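Textilliste Cirnik – README

Stand: März, Version 5. Wer noch eine ältere Kopie hat, bitte wegwerfen, die Spalten passen nicht mehr zusammen.

Worum gehts
Liste aller Decken, Tücher, Bezüge und Vorhänge im Gästehaus Cirnik. 300 Zeilen, eine Zeile pro Stück. Angefangen als Zettelsammlung von Edith Correa, später abgetippt, dann zweimal umgebaut. Gedacht für Wäscheplan und Nachkauf. Keine Inventur im Sinne der Buchhaltung, die läuft extra bei Ginance.

Dateien
textilien.csv – die Hauptliste
pflege.csv – Waschgänge, Temperatur, Trocknen ja/nein
farben.txt – erlaubte Farbwörter, bitte nur diese benutzen
alt/ – Ediths Zettel als Scan, nicht vollständig

Trennzeichen ist Semikolon, Zeichensatz UTF-8. Excel macht beim Doppelklick die Umlaute kaputt, also über Daten > Importieren gehen.

Spalten in textilien.csv
id – fortlaufend, wird nie neu vergeben, auch wenn das Stück weg ist
art – decke, tuch, bezug, vorhang, sonst
material – was auf dem Etikett steht. Etikett fehlt = leer lassen, nicht raten
muster – uni, streifen, karo, blumen, anderes
farbe1, farbe2, farbe3 – nach Fläche sortiert, grösste zuerst
laenge, breite – in cm, flach hingelegt gemessen, ohne Fransen
zimmer – Kürzel, siehe unten
zustand – 1 bis 5, 1 ist wie neu
notiz – Freitext, bitte kurz

Zu den Farben. Gab am meisten Streit. Früher stand bei karierten Sachen einfach "bunt", damit kann keiner was anfangen. Jetzt gilt: die grossen Flächen kommen in farbe1 bis farbe3, schmale Streifen höchstens in die Notiz. Flieder und Lila sind zwei verschiedene Wörter, Pink und Magenta auch. Wer unsicher ist, hält das Stück neben die Farbkarte, hängt im Wäscheraum innen an der Tür. Bei Tageslicht, nicht unter der Röhre.

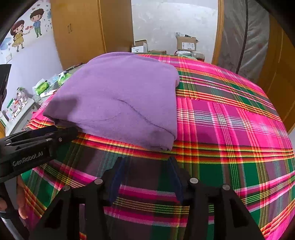 Karo mit Pink, Magenta und Grün, darauf Fleece in Flieder, gefaltet. Zwei Stücke, also zwei Zeilen.

Zusammengelegtes wird zum Messen aufgefaltet, auch wenns nervt. In Version 3 waren 20 Tücher mit halber Länge drin, weil jemand die Falte nicht gesehen hat. Sind korrigiert, hoffentlich alle.

Zimmerkürzel
O1 bis O5 oben, U1 bis U5 unten, W Wäscheraum, K Keller. Dachkammer hat kein Kürzel, die Sachen von dort stehen unter K. Ist unlogisch, bleibt aber so.

Waschen
Bezüge 90 Grad, ausser pflege.csv sagt was anderes. Fleece nie mit den Handtüchern zusammen, die fusseln alles voll. Kein Weichspüler. Wolle nur per Hand, und das macht Nadja Prantl, sonst bitte keiner. Das Feld programm in pflege.csv bezieht sich auf die alte Maschine, die Nummern an der neuen sind andere. Umrechung liegt als Zettel auf der Maschine, muss noch in die Datei.

Bekannte Lücken
– Vorhänge oben ohne Masse, hängen noch, Leiter fehlt
– Kissen sind gar nicht drin, war mal geplant
– material ist bei den älteren Decken oft leer, Etiketten rausgeschnitten
– zustand hat bis Version 2 Wilmer Benavides vergeben, danach Nadja. Wilmer war strenger, die Werte sind nicht ganz vergleichbar
– ein paar Dubletten zwischen U3 und K, wandern je nach Saison hin und her

Änderungen
5 – Farbspalten getrennt, "bunt" abgeschafft
4 – pflege.csv neu
3 – alle Masse in cm, vorher gemischt
2 – Zimmerkürzel
1 – Abschrift der Zettel

Mitmachen
Neue Stücke unten anhängen, nicht einsortieren. Aussortiertes nicht löschen sondern zimmer auf "weg" setzen und Monat in die Notiz. Immer nur eine Person gleichzeitig in der Datei, samstags ist meistens Nilton Taipe dran, da bitte vorher kurz rufen. Sortieren nach Farbe geht, aber danach wieder nach id zurück und dann erst speichrn.

Weitergabe
Intern frei. Nach aussen nur ohne Notizspalte, da stehen teils Gästenamen drin. Anfragen von der Wäscherei an Édgar Ospina, der schickt die gekürzte Fassung raus.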